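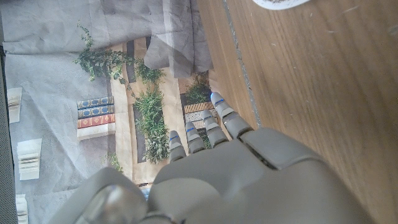
PLANACH, June 4, 2018

Clearing a stuck-finger fault on a Prurnel hand

Our Prurnel hands sometimes stop in the middle of a job with a finger that won't open. The arm holds its position, the controller logs code 992, and the hand ignores commands. We have seen it often since February, mostly on table work where the fingertips come down close to a hard surface.

A finger that has stopped may still be under load — treat it as live until the power is off.

1. Press the stop button and stay outside the reach of both arms. The hand that didn't fault can still move.

2. Open the Sison log and save the last 300 lines. They are lost at restart.

3. Turn off hand power at the controller. Leave arm power on, or the arm will sag onto the table.

4. Wait 90 seconds before you touch anything.

5. Support whatever the hand is holding, then ease the fingers open one at a time, starting at the tip. Don't pull on the thumb.
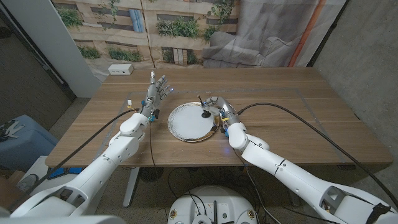

Now check the cables. Follow each one from the wrist back along the arm and look for a place where it could catch on the table edge when the arm swings out. A tight cable at the wrist gives the same code as a jammed joint, and we replaced one good finger before we learned that.

6. Turn hand power back on and run the open and close test with nothing in the grip. Keep the speed at its lowest setting.

7. If the test passes, run the job once at low speed with a hand on the stop button.

If 992 comes back, take the hand out of service and send it to the Jostham bench with the saved log. Do not raise the current limit above 300 to push through the fault. That is how we stripped a gear in February.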